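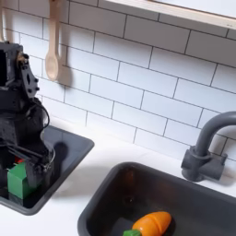

## Two sinks, one worktop

The kitchen trade has rediscovered the second sink. Brenent, which fits kitchens for people who already had one, charges £3,860 for its Prulusine worktop with a pair of basins, one small and one large. The brochure calls this "zoned rinsing". My grandmother called it a washing-up bowl.

Dark grey on a white top looks smart enough, and the rounded corners should be easier to wipe than square ones. A carrot goes in the big basin, whatever is left goes in the little one, and that is the theory. I tried it for 5 weeks in November and December. By the second week the small sink held teaspoons, a sponge and a toy block – much like the windowsill before it.

Brito sells a single deep bowl with a clip-on colander for £139. Patitz does something similar in steel, though the lip is mean and the colander slides. Neither takes up worktop you might want for chopping.

Large households may feel differently. Measure the space between the basins before you sign anything, and ask where the draining rack is meant to go. Brenent's showroom had no answer to that.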